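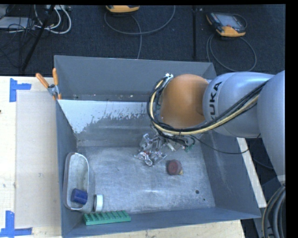

Nettoyage et remise en peinture d'un bac métallique à parois inclinées

Rubrique : Entretien des contenants et du mobilier d'atelier

Ferhat Kurtuluş
Bonjour à toutes et à tous,
Je me permets de solliciter l'avis des membres au sujet d'un grand bac en métal gris, ouvert, dont j'ai la charge à l'atelier de Mivard. Les parois sont en tôle et le fond présente de fines rayures ainsi que des traces d'usure blanchâtres. Ce point ne m'inquiète pas outre mesure.
Ma difficulté concerne la paroi arrière. Une zone très blanche s'étend sur la partie inclinée, depuis l'angle gauche, et son bord inférieur s'écaille. J'ignore s'il s'agit d'une ancienne couche de peinture ou d'un apprêt appliqué avant mon arrivée ; aucun document de l'atelier ne le précise. De petits points clairs et rougeâtres sont également présents au bas de la partie lisse, juste au-dessus.
Convient-il de décaper toute la paroi, ou peut-on se limiter à la zone abîmée ? Par ailleurs, le bac reçoit des pièces en vrac, et je souhaiterais savoir s'il est raisonnable de peindre aussi le fond. Je dispose d'une immobilisation de 24 heures, du mercredi matin au jeudi matin, délai qui ne pourra être prolongé.
Je vous remercie par avance de vos réponses.

Hilde Postma
Bonjour,
Avant toute intervention, il est recommandé de vider entièrement le bac, y compris la pièce rouge arrondie restée au fond, puis d'aspirer les écailles. L'emploi d'une soufflette est à proscrire : les particules se logeraient dans les angles et réapparaîtraient sous la peinture.
Je procéderais ensuite comme suit :
Dégraisser la paroi arrière et essuyer avec un chiffon non pelucheux.
Gratter le bord qui s'écaille jusqu'à rencontrer une couche qui résiste. Si la lame continue de soulever la matière sans effort, le décapage complet de la zone blanche s'impose.
Poncer la jonction pour supprimer le ressaut, puis dépoussiérer.
Appliquer 2 couches minces d'apprêt pour métaux, en respectant le temps de séchage inscrit sur la fiche technique du produit.
S'agissant des points rougeâtres, il est impossible de se prononcer à distance. Un passage au chiffon humide permettra d'écarter une simple salissure. S'ils subsistent, traitez-les comme un début de corrosion.
Quant au fond, je déconseille de le peindre. Des pièces déposées en vrac rayeraient le revêtement en peu de temps, et les éclats se mêleraient au contenu. Un nettoyage régulier suffit – à l'atelier d'Erstead, nous le pratiquons chaque vendredi.
Enfin, la durée annoncée me paraît courte pour l'ensemble des opérations. Dans un local non chauffé, nous avons dû attendre 18 heures entre deux couches.
Cordialement.

Tokgöz
Bonsoir. Même cas chez nous, sur un bac de dimensions comparables. Nous avons tout décapé et laissé le métal nu, sans reprise de peinture. L'aspect est moins soigné, mais l'usage n'en souffre pas. À vérifier toutefois si votre local est humide.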